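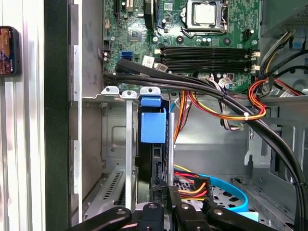 Old office desktops are getting a second run in Caston, where the repair firm Kiltska has opened a bench for stripping and rebuilding used computers. The work started in December with machines handed over by Haugland, an office supplier that was clearing out a storage floor. Many arrive incomplete. On one green motherboard the processor still sits in its socket, but all four memory slots are bare. Boards like that are matched with parts pulled from other cases.

Kiltska plans to put 1,000 desktops through the bench in its first year. Those that can be rebuilt will go to Climenari, a network of neighborhood study rooms. The rest will be broken down for parts and metal.
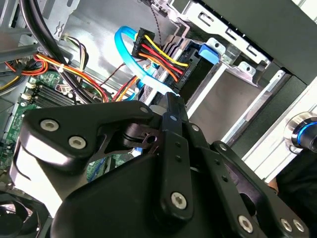 Drives come first

Every case is opened on arrival and the drive is dealt with before anything else. Blue plastic latches on the drive cages save time at this stage — on older models the firm has had to hunt for screws behind the front panel.
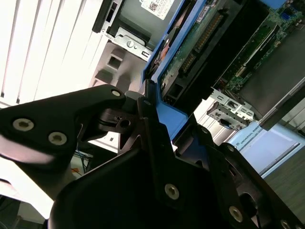 Drives that pass a test are wiped and kept for reuse. Drives that fail are logged and sent for shredding, and the firm says none leave the building with an owner's files on them. Power and data cables are checked too, and worn ones are replaced from a bin of spares. 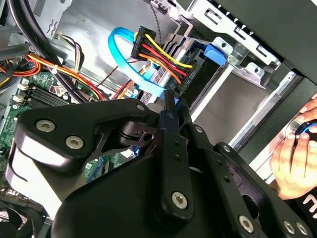 The first 12 rebuilt machines are due at Climenari's Caston room next month, with 3 more held back as replacements. Each will come with a keyboard, a mouse and a one-page setup sheet.

Residents with a desktop to give away can bring it to the Kiltska counter from 3 p.m. on working days. Laptops and monitors are not being accepted for now — the firm says it lacks the shelf space.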